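Segment Boundaries and the Unloading Task: Notes on Our March Result

Readers of this blog have asked for a fuller account of the relabeling work that was mentioned briefly last month. The work was carried out within the Stidura project, in which I am responsible for annotation. The views below are my own and should not be taken as a statement by the project.

The question was a narrow one. A policy trained on kitchen demonstrations must learn when one step ends and the next begins. In our earlier releases, the boundary between steps was placed at the moment of contact: the hand touches the plate, and a new segment starts. Radosław Zalewska argued that this was the wrong place. In his view the step begins when the head turns toward the next object, which usually happens well before the hand arrives. He proposed that we label by gaze and compare the two schemes on the same recordings.

We used 2594 demonstrations of loading and unloading a dishwasher. Of these, 456 were set aside for evaluation before any labeling began. Two annotators worked independently on each recording, and where they disagreed by more than half a second the recording went to Bautista Arancibia for a final decision. This occurred 206 times. Most of the disputed cases involved a person looking back and forth between the sink and the rack before committing to either one.
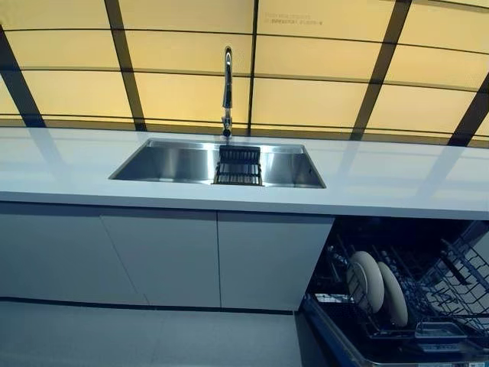
Glossy surfaces presented a separate difficulty. The depth estimates we rely on to place head direction in the room are poor on polished counters and brushed steel, and they are worse when the light comes from behind the work area. We first attempted to correct the estimates with Trulley, our in-house filter, and found that it smoothed away the short head turns we wished to study. The filter was therefore disabled for all results reported in this post.

Policies trained on gaze boundaries completed more of the held-out unloading sequences than policies trained on contact boundaries. The improvement was concentrated in the transitions between objects. Grasping itself did not improve, and for cutlery it became slightly worse. We do not yet have a satisfactory explanation for the cutlery result. Arancibia suspects that small items are often picked up without a clear look, so that the label arrives late or attaches to the wrong item.

The label files will be shared with our partners at Virnari once the disputed recordings have been reviewed a second time. The same comparison will then be repeated on the Ochoa recordings, which cover table clearing and contain no dishwasher at all.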